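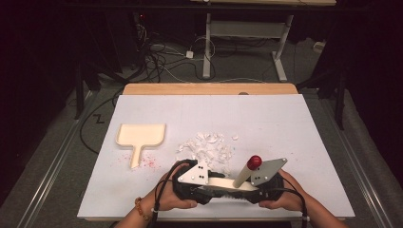 Figure 13.1 A hand-held gripper with flat metal fingers, held over a white board.

CHAPTER 13
Counting the Broken Promises: Ceasefires and Their Monitors

Key terms: ceasefire, armistice, buffer zone, violation, verification, joint commission

Most news stories about a ceasefire carry a number. So many violations since the deal was signed, so many in the past month, so many by one side and so many by the other. The number gives the story its headline and gives officials something to wave at a press conference. Students tend to copy it into their essays as if it were the height of a mountain.

This chapter asks you to slow down before you do that. A violation is a word in an agreement. Someone has to decide that an event fits the word, someone has to have seen or heard the event in the first place, and someone has to write it down. Each of those people works for an employer, and the employer often has a stake in the total.

Take the case we will use through most of the chapter, the truce along the Ratell river. The two armies, which we will call by the names of their headquarters towns, Dollutent and Amaral, agreed to stop shooting and pull their heavy guns back from the water. Each side was told to report breaches to a joint commission. By the end of the first year, the Dollutent command had filed 2166 reports against the other side. Amaral had filed 200.

What should a reader make of that? The easy answer is that Amaral broke the truce more than ten times as often. Newspapers in Dollutent said exactly this, and a good many foreign papers repeated it. The claim may even be true. But the figures don't show it, and it is worth seeing why before we go any further.

The Dollutent command logged every single shot heard as its own report. Amaral logged an exchange of fire as one report, whether it lasted a minute or went on until morning. Dollutent also counted drones, and Amaral had no standing order to look for them. Finally, Amaral had closed half of its listening posts in February to save money. An army that isn't listening will hear a very quiet truce.

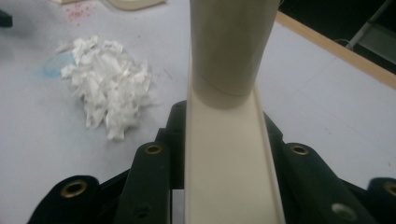

None of this means that the Dollutent figure was made up. It means that two offices were counting different things and printing the results side by side. When Nithin Menon went through the commission's papers for his study of the river truce, he tried to put both sets of reports on the same footing. He gave up on a large share of them. Some had no time of day. Others had a place name that could mean either of two villages. His view, set out in the reading at the end of this chapter, is that the commission's yearly total "tells you how hard each side was working at its paperwork."

You may find that too harsh. I think it is a little harsh myself - paperwork does sometimes track real fighting, and a sudden jump in reports from one stretch of river usually meant something had gone wrong there. Keep his line in mind all the same when you meet the next confident total.

Outside monitors are often offered as the cure. The idea is simple enough: send in people who belong to neither army and let them keep the books. In practice they bring troubles of their own. They need permission to move, and permission comes from the same commanders they are supposed to be watching. They go home at dusk. At Iltcombe, the main crossing point, the monitors' post looked out over a buffer zone 1000 meters wide, and most of the firing took place behind the hill to the north of it. Their logbook is neat, complete and close to useless for that sector.

There is also the matter of who reads the reports. A government that paid for a truce, in money or in reputation, wants to hear that it is holding. A government that never liked the deal wants to hear the opposite. Monitors know this. Few of them lie, as far as anyone can tell, but words like "isolated" and "widespread" leave a lot of room.

Section 13.1 looks at how agreements define a violation, and at what gets left out on purpose. Section 13.2 follows one report from a listening post to the commission's table.

Before you read on

Find a recent news story that gives a total for ceasefire violations. Write down who supplied the number. Then write down what, according to the story, was counted. If the story doesn't say, write that down too, and bring it to class.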